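Sorting Waste at the Source: A Term Project at the Tresia Street Dining Hall

Montserrat Palacios

Background

The dining hall on Tresia Street sends its food scraps to landfill along with everything else. Food buried in a landfill breaks down without air and gives off methane. The campus already pays Semaan Hauling to pick up compost from the greenhouse, and the truck passes the dining hall on the way. My question was how much of the dining hall's waste could go on that truck.

Method

I weighed the trash from the lunch shift on 14 days in March and April. Each bag was opened on a tarp behind the kitchen and split into food, recycling, and landfill. I used the kitchen's floor scale, which reads to the nearest 2 ounces. Bags that held mostly liquid were drained first, so the food numbers are on the low side.
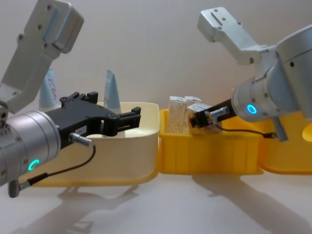

Paper napkins were the hardest item to place. Semaan accepts them if they have no cleaning product on them, and I could not tell by looking. I put all of them in landfill.

Results

Over the 14 lunches I recorded 193 pounds of food waste. Plate scrapings made up most of it, and the rest was trimmings from the salad station. The heaviest day was pasta day, at 19 pounds.

Contamination was a problem on the recycling side. Yogurt cups went in with food still in them, and the lids were usually in a different bag.

Limits

Dinner was not measured. The kitchen also changed its menu in April, and I did not correct for that.

Next steps

The kitchen manager has agreed to a trial in May with a separate food bin at the dish return. I will repeat the weighing at lunch and add dinner if I can get a second person to help.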